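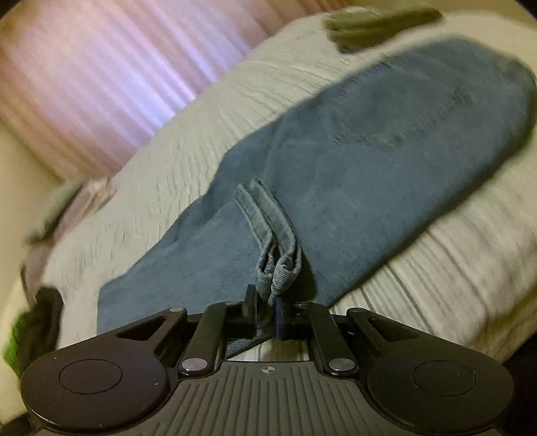 Shrinkage of Woven Cotton After Repeated Home Laundering
Sumeya Ambaye and Mesfin Wubshet
Course supervisor: Etenesh Araya
November 2021

1. Purpose
The project measured how much plain-weave cotton shrinks over 12 wash cycles, and whether drying method changes the result.

2. Method
Squares 230 mm on a side were cut from one bolt and marked with permanent ink along warp and weft. Half were tumble dried and half were dried flat. All were washed at the same setting with the same detergent dose. Marks were measured with a steel rule after cycles 1, 3, 6 and 12, once the cloth had rested overnight.

3. Results
Most of the shrinkage occurred in the first three cycles. Warp shrinkage exceeded weft shrinkage in both groups. Tumble-dried squares shrank more at every reading. After cycle 6 the differences between readings were close to the limit of the rule.

4. Sources of error
Edges frayed and two marks had to be redrawn. Water hardness was not measured. Yabsira Mersha repeated the final readings independently and her values agreed with ours to within 1 mm.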